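Home Syllabus Build Guide Recording Sessions Training Parts List Contact

Recording Grasp Episodes with the Hand-Held Gripper

Unit 4 of the Clidcombe student robotics project. Complete the calibration sheet in Unit 3 first.

Each team records 93 episodes of one task before training a policy. The default task is a bottle grasp: approach, close, lift, hold. Work in pairs, one person on the gripper and one on the log.

1. Check that both finger pads are seated and the screws on the white plates are tight. Replace a pad if the ribs are torn.

2. Put the bottle upright within easy reach. Leave other objects on the table. A policy trained on a bare surface did poorly in our February trial.

3. Start recording with the fingers fully open, then bring them to either side of the bottle.

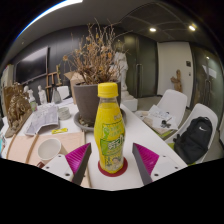
Keep the approach level and take up to 27 seconds per episode. If the wrist rolls, stop and mark the episode as void. Do not trim it later, as this breaks the timestamps.

4. Close on the lower half of the bottle. Squeeze until the pads bend slightly, then stop. Severin Ortner's notes on grip force are in the Illow folder.

5. Lift straight up, hold for a slow count of three, and end the recording while the bottle is still gripped. Setting it down is a separate task with its own label.

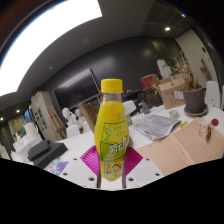

Bottle held upright between the fingers, lower grip.

6. Change the starting position and repeat. Move your feet as well as your arm.

Copy the files to the Gindia drive after every session. Name each folder with team, task and session number, for example t2_bottle_05. Mared Gwynne checks the logs before training time is assigned. Sets with fewer than 59 valid episodes go back to the team.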